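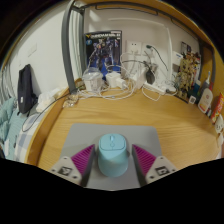

Rekutano - a word list of kitchen measures

Last updated March 2023

Search this repository Go

## What it is

Rekutano is a list of up to 2,000 household measures found in old recipe books: the knob, the gill, the walnut of butter, the "cup" that belonged to somebody's aunt. Each line gives the measure, the book it came from and our best guess in grams or millilitres. Some guesses are better than others. The one for "enough flour" is blank and will stay blank.

## Files

- measures.csv - the list itself
- books.csv - the 30 books we read, with publisher and year
- quarrels.txt - entries where Liya Gebretsadik and Hafiz Ismail could not agree

The last file is the best read of the three. It opens with the dessertspoon and gets ruder from there.

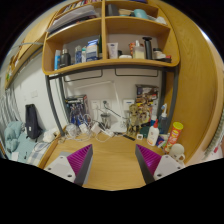
## Columns

`name` is spelt as printed, mistakes included. `amount` is a number. `unit` is g or ml. `sure` runs from 1 to 3, where 3 means two books agree and 1 means Prasetyo Liem had a feeling.

Please don't sort by `amount` and then complain that a pinch is bigger than a dash. It is in Lorente's books. We wrote it down as we found it.

## Known faults

- Scottish pints are mixed in with the other sort before row 30.
- "Teacup" appears under two spellings.
- Oven heats were taken out in May and a few crept back.
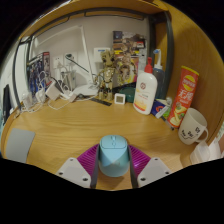

## Sending corrections

Open an issue with the book, the page and the measure. Photos of the page are welcome, thumbs and all. If you are checking rows by hand, a mouse with a scroll wheel, like the light blue one on the desk, will get you down the list faster than the arrow keys. Nadhirah Siregar reads everything that comes in and answers most of it.

## Licence

Use it as you like and credit Rekutano. If your cake sinks, that's between you and the aunt.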